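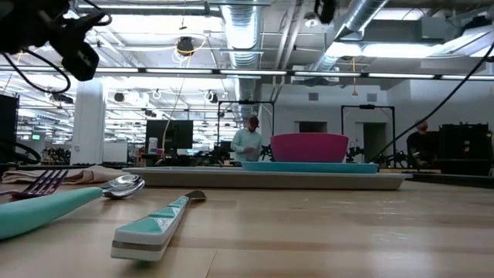
About Brorow Road Services

Brorow Road Services is a highway maintenance contractor working for county road departments, townships and private road associations. The company repairs and resurfaces pavement, installs and maintains guardrail and signs, and plans and staffs the lane closures that such work requires. It is responsible at present for routine maintenance on 839 lane miles, most of them two-lane rural roads with steep grades and narrow shoulders.

Our History

The company was founded as a patching and sealcoating business with one truck and a rented yard in Plargate. Its first public contract was for winter pothole repair on township roads. Guardrail work was added after the purchase of Golob Fence and Rail, whose crews and shop remain part of the company today. The Golob name is still used for the fabrication shop, which makes posts, brackets and sign frames for our own crews and for other contractors.

The head office moved to Brinstead when the Plargate yard became too small for the paving fleet. Plargate continues as the northern depot and holds the salt shed, the sweepers and the night crew.

What We Do

Pavement repair and resurfacing. Our crews carry out crack sealing, full-depth patching, milling and overlay. On hill sections we also apply high-friction surfacing on curves where the road authority has recorded repeated skidding crashes.

Drainage and shoulders. Ditch cleaning, culvert replacement and shoulder grading are performed throughout the season. Culvert work that requires a full road closure is scheduled with the school district and the local fire company before dates are set.

Guardrail and signs. Damaged guardrail on contract roads is inspected within 8 hours of a report and made safe until permanent repairs can be completed. Signs are checked for reflectivity once a year, after dark.

Traffic control. Every closure is carried out under a written plan approved by the road authority. The plan shows the taper, the advance warning signs, the flagger stations and the route for emergency vehicles. Where a detour is needed, it is driven by a supervisor in a loaded truck before it opens.

Working Hours and Public Notice

Lane closures on commuter routes are normally limited to the period between 9 a.m. and 3 p.m. Night work begins at 8 p.m. and the road is returned to traffic by 5:30 a.m. Residents and businesses next to the work receive a printed notice at the door, and message boards are placed at both approaches in advance of the first closure. When rain or low temperatures force a change, the boards are updated the same day.

Paving generally starts in April and ends in October. Crack sealing is done in the cooler months.

Safety

All field employees complete flagger certification before they are assigned to a crew. New employees work beside an experienced crew member for their first 20 shifts. Each shift begins with a short meeting at the truck, at which the traffic control plan is reviewed and the nearest hospital is named. Any employee may stop work, and the supervisor on duty must record the reason and the action taken before work resumes.

Near misses involving vehicles entering the work area are reported to the road authority along with the monthly progress report.

Our Facilities

The Brinstead office houses estimating, scheduling, accounts and the dispatch desk. Dispatch is staffed day and night from November through March and during all night paving. Equipment maintenance is done at both depots. Visitors to either yard must sign in at the gate and wear a vest and hard hat beyond the parking area.

Employment

Brorow hires laborers, equipment operators, flaggers and commercial drivers each spring. Applications are accepted beginning in February at the Brinstead office. The company pays the cost of commercial driver training for employees who have completed one full season and who agree to remain for a second.

Working With Us

Road authorities and private associations may request an estimate in writing. Site visits are made without charge for projects longer than 700 feet. Smaller jobs are grouped by area and priced twice a year, in spring and late summer.

To report a damaged sign, loose guardrail or debris on a road maintained by Brorow, please contact the dispatch desk and give the road name, the direction of travel and the nearest mile marker or cross street. Emergencies should be reported to 911 first.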